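A morning at the Kotlow textile fair
By Hortensia Mamani
Saturday, June 14, 2003
2 comments | Share this page

We use cookies to remember your settings. OK

The fair fills both floors of the old Trisberg wool exchange and runs until four. I got there soon after the doors opened, paid at the side entrance and went up first, as the ground floor was already busy.
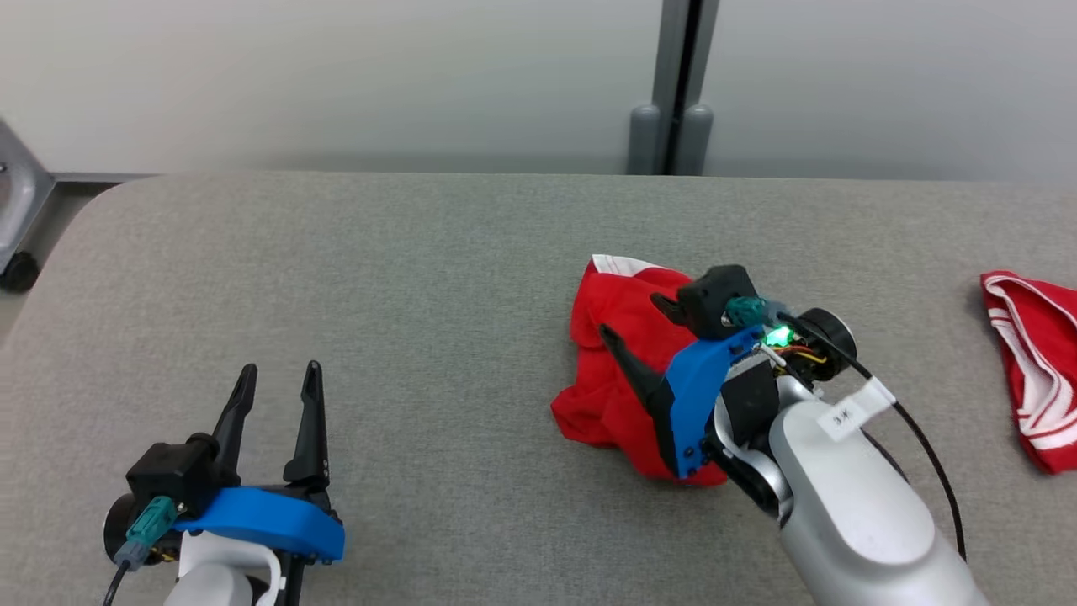
Red cloths with white trim on a grey table.

Upstairs is household linen, mostly small makers with a table each. There were 49 stands this year, according to the printed plan, though the plan still showed last October's layout and two of the rows had been swapped. I went past the Naqvi stand twice before I found it, behind the stairs. They weave tea towels and plain bed linen, and the heavier towels are worth the walk. Seconds were in a crate under the counter and had mostly gone by eleven.

Gavo had brought a small hand loom and were letting people try it. I managed a few uneven rows. The woman next to me had woven for years and was much quicker, and she told me to stop pulling the edges in. They run a weekend course in Kotlow that costs 118 a head, with lunch, and the yarn is extra.

Downstairs is cloth by the metre. Prices were higher than I remembered, but there was a good range of wool suiting and a long rack of curtain ends. Most stands will cut from half a metre. One wanted a full two metres even for lining, so I left that. Take a swatch of whatever you are matching - the light on the lower floor is yellow and I came home with a navy thread that is plainly black.

The talk at noon was on dyeing with madder. It lasted 35 minutes and was good on the practical side, less so on the history. The speaker passed round samples from the same bath at different strengths, and the weak ones came out closer to peach than red. I could not hear the questions from the back.

The café has soup, rolls and not enough chairs. Parking behind the exchange is free but was full when I left. The bus stops opposite the main door.

Sign up for our monthly newsletter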